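3.2 Road Data and Lane Tracking

With the steering motor bolted in and the emergency cut-off tested, we could move on to the part we had been looking forward to all winter: teaching the car to find its lane. Jaris is a lane-keeping kit built in a shared workshop by four of us, on evenings and spare afternoons, and the whole vision side runs on one small computer behind the glove box. Ingvar Bech did the mounting and wiring, and Sheyla Montoya wrote the tracker.

We drove the same country route 27 times in April, always with a person steering, and kept 1,072 stills for labeling. Each line in a still was marked by hand as edge, center or "not paint". That last class turned out to be a great help! Country roads are full of long thin things that look like lane lines to a simple filter, and Figure 4 has a good one, the dark seam running just right of the center dashes. 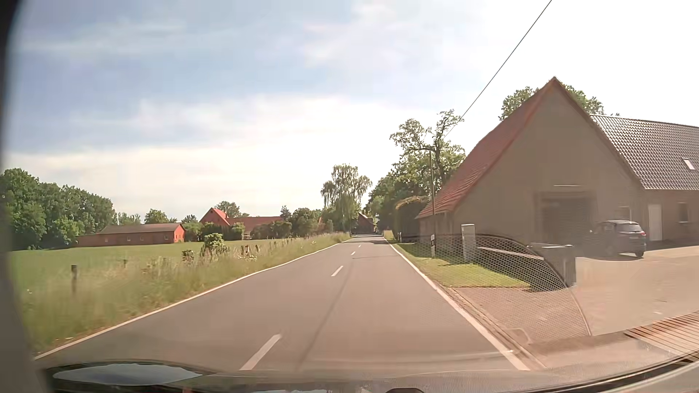
Vol. 8, No. 2, p. 59

Figure 4. Straight two-lane section past farm buildings, view through the windshield. Solid white edge lines on both sides, dashed center line.

The tracker looks for the two edge lines first and uses the dashes only to check the result. We tried it the other way around (dashes first) and it was far too jumpy, as the gaps between dashes left it guessing. Edge lines give it something steady to hold on to, and on a straight like the one in Figure 4 they lead the eye, and the code, nicely toward the vanishing point.

Reflections were the harder problem. The curved mesh pattern over the lawn and the paved apron in Figure 4 is on the glass, as are the orange-brown slats at the lower right. Our fix is wonderfully cheap - a reflection stays put while the road moves under it, so anything that holds its place across 17 stills in a row is masked out before the line search starts. Hywel Sayce suggested this over a cup of tea, and Sheyla had a first version going the same night.

Tree shadow across the asphalt, as in the distance in Figure 4, is handled by comparing each patch of road only with its close neighbors. Section 3.3 covers the steering side.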